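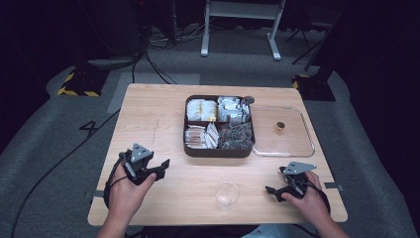
The old Storier let you skip the town chapters and you lost nothing, one reply said to my last thread. I played it again this week to check, and I don't agree.

If you skip the town chapters in Storier you never meet the ferryman, and without him you can't get to Grullach before the snow closes the road. You can still finish the game. You just walk the long way and miss the whole northern map.

The manual does mention this. It's on page 68, under the section on saving. I missed it the first time and I think most people did. 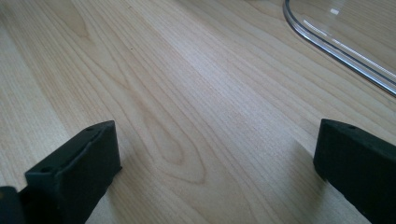 Grullach is also where the class system opens up. Up to that point you have a fighter and a healer and that's it. The guild there lets you mix the two, and the fights get a lot less slow.

You need 700 silver to join. If you sold the lamp in the first cave you will be short, and the shop doesn't sell it back to you.

My party got there at level 19 with 451 silver. I went back and fought marsh rats until I had the rest. It's dull, but the music in the marsh is good.

Compare Mishra, the second game. They cut the ferryman, cut the guild fee, and let you pick any class at the start. It's easier to get into. I also can't remember a single town in it.

Mishra did fix the inventory. In Storier each hero carries eight items and arrows take up a slot per bundle. In Mishra arrows stack. I would take that change back to the first game if I could.

Prukus, the third one, tried to have both. The guild came back but the fee was gone, so you just walk in and talk to the desk. There is a ferry, and it runs all the time — no snow, no deadline.

I finished Prukus in February with over 67 hours on the clock. A lot of that was the fishing, which you can ignore.

Someone asked about the order. I'd play Storier first, with the town chapters, then Prukus. Mishra only if you want the story about the brothers, and you can read that in the Prukus library anyway.

Also asked: yes, the healer can use the short bow. You have to take off the robe first. The game doesn't tell you, it just grays out the bow.

Next thread will be the Grullach side quests. I still have the bell tower to do, and I need to find where I left the second key.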